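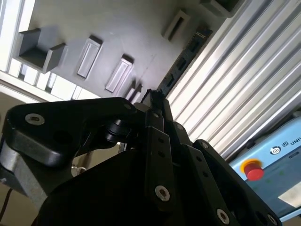
Where Does the Heat Go?

Put your hand flat on the table for a bit, then lift it and feel the spot where it was. It's a little warmer, right? You just gave some of your heat away to a table!

I love heat because it's always on the move. It goes from warm things to cooler things, all by itself, and it keeps going until both are the same temperature. Your cocoa cools down and your ice pop melts for the very same reason. The cocoa loses heat to the kitchen, and the ice pop takes some in.

Heat by touching

The first way heat travels is by touch. Grown-ups call this conduction. Everything is made of tiny bits that jiggle, and hot things jiggle more. When a hot thing touches a cooler thing, the jiggling gets passed along, a bit like a shove going down the lunch line.

Metal is really good at this. Leave a metal spoon in hot soup and the handle gets hot too. A wooden spoon stays much nicer to hold. Computer makers like metal for the same reason. The processor (the chip that does most of the thinking) makes lots of heat while it works, so a big piece of metal sits on top of it to carry the heat off, with a dab of gooey paste squeezed in between to fill up the teeny gaps.

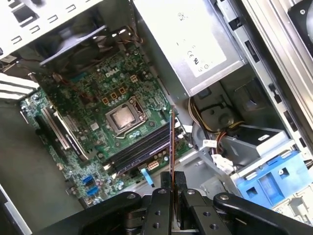
One reader in Ostel wrote to ask why the bathroom floor feels colder than the bath mat, when they've both been in the same room all night. Great question! They really are the same temperature. The tile just pulls heat out of your foot faster, and your foot notices.

Heat by moving air

Warm air is lighter than cool air, so it floats up and cool air slides in underneath. This is convection, and it happens in water too. Watch a pot of rice on the stove (with a grown-up!) and you'll see the grains go up and around and down again.

A fan gives the air a push. That's why blowing on your soup works, and why a desktop computer hums when it's busy. 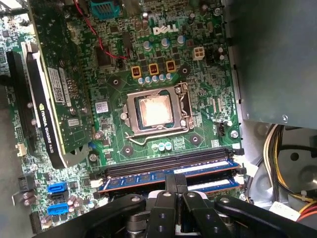
Heat with nothing in between

Now for the strangest one – radiation. The sun is a very long way off, with almost nothing between it and us, and you can still feel it on your face on a bright February morning. A campfire warms your knees this way, too.

Try it yourself

You'll need 3 cups, warm water from the tap, a sock and some foil. Put the same amount of water in each cup. Pull the sock over one, wrap the next in foil, and leave the last one bare.

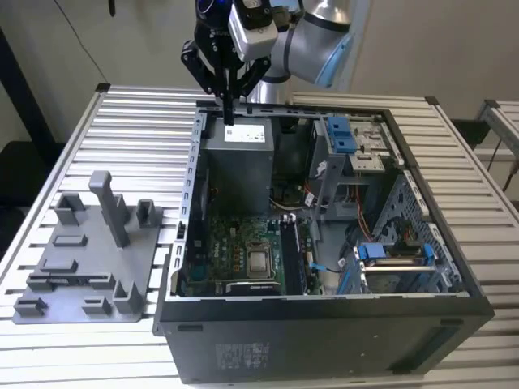 Wait as long as it takes to eat a snack, then dip a finger in each. Which one is warmest? Write down your guess before you start, and try it again with a hat or a towel if you've got one handy.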